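Apr 1, 2020
By Evaristo Quintero

Search this blog Search

Palm Sunday is this weekend, and our church in Lultidville will be locked. I have gone there on that day since I was 11, and I'm not sure what to do with the morning.

The usual order is simple. We meet in the parking lot behind the Bremeck building, pick up palms from a cardboard box, and walk up the hill singing. The front of the line is always a verse ahead of the back. Then comes the long reading, with everybody standing, and coffee after.

Jingyi Cheng, who leads our choir, emailed the hymn list last night. She kept all the same hymns and moved them down a key for people singing alone at home.
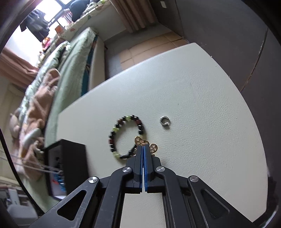 What do you do with palms if you can't get any this year?

Any green branch will do. In colder countries people have used willow, yew or box for centuries, and I plan to cut something from the hedge and hang it on the front door. Last year's palm is still behind the kitchen clock - it should have gone back to be burned for Ash Wednesday, but I forgot.

The service will be on the phone line at 10. I have also been reading Matthew 21 a few verses at a time. I had forgotten that the whole city asks who this man is. I must have heard that line 50 times.

My sister in Cludutbridge says her parish hopes to hold its procession in July instead. I would go to that.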